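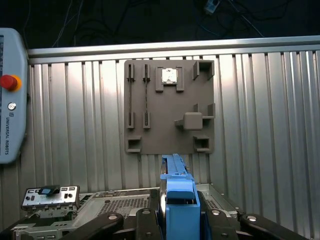
手首カメラの映像だけで部品の取り外し方策を学習できますか。

学習はできますが、Pramusの標準構成では固定カメラの映像も併用します。手首カメラだけの条件は比較用として別に記録してください。

4.3 PC分解タスクの収録手順

本節では、Pramusの比較実験で使うデモンストレーションの収録方法を説明します。アームの設置とカメラの校正は4.2節までに済ませておきます。

1. 収録ソフトを起動し、タスク名と操作者名を入力します。
2. 手首カメラと固定カメラの時刻同期を確認します。ずれが44 msを超えた場合は同期をやり直します。
3. アームを待機姿勢に戻し、速度制限を「収録」に切り替えます。
4. 1回分の操作を行い、終了後に成功、失敗、中断のいずれかを選びます。

注意:途中で人がアームの可動範囲に手を入れた回は、部品が正しく外れていても「中断」としてください。成功に含めると、後段の評価で方策の成功率が高く出ます。
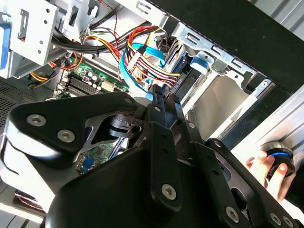 把持点のラベルは、指が部品に触れる直前のフレームに付けます。ケース内部ではケーブルが指や部品を隠すため、付け方が操作者によって分かれがちです。図2では水色の平たいSATAケーブルが電源線の束をまたぎ、グリッパの裏側へ曲がっています。このように対象の一部が見えないときは推定で点を打たず、「遮蔽」を選んでください。右側の黒いノブを握っている手も、写っている間は「人の手」の区間として記録します。

補足:ラベルの基準はラワン・クダー(Rawan Qudah)が管理しています。判断に迷ったフレームには保留の印を付け、そのまま次へ進みます。

4.4 初期配置

5. ケースを横に寝かせ、開口部を上に向けます。
6. 固定カメラの画角に、ケースの全体が入ることを確認します。
7. 配置を保存します。ファイル名の末尾には収録条件の記号を付けます。 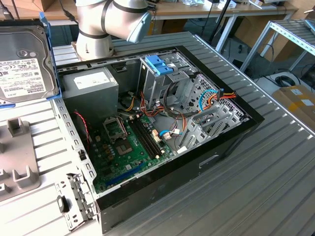

図3 横置きのPCケースと、左側に立てた青いキャディ入りの3.5インチHDD

ケースの向きは条件ごとに変えます。基準の向きを0度とし、回転条件では90度回します。ケースを動かした後は、手順6からやり直してください。

4.5 模擬基板での評価
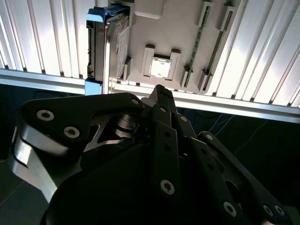
学習済みの方策は、実機のケースに入れる前に模擬基板で試します。評価では部品ごとに開始状態を登録し、登録内容と映像が一致しない回は集計から外します。図4の配置なら、メモリは左のスロットに緑色のモジュールがある状態、HDDは基板の左側に縦向きで立っている状態として登録します。メモリの欄は左右を別々に入力してください。

8. 評価画面で方策のファイルを選び、開始状態を読み込みます。
9. 実行ボタンを押し、アームが停止するまで操作盤の前を離れないでください。
10. 結果を確認して保存します。

注意:指先が部品以外に接触したまま動作が続く場合は、直ちに非常停止を押します。復帰の方法は7章にあります。

4.6 データ量と結果の読み方

予備実験では600回分の収録で学習した方策と、850回分で学習した方策を比べました。メモリの取り外しでは両者に差が見られず、HDDでは後者の方が把持の失敗が少なくなりました。ケーブルの遮蔽が長い回に限った比較はまだ行っていません。HDDを対象に含める場合は、850回分の設定を使用してください。

改訂:2026年6月4日 4.5節の登録手順を追加(ニカノル・ベルガラ)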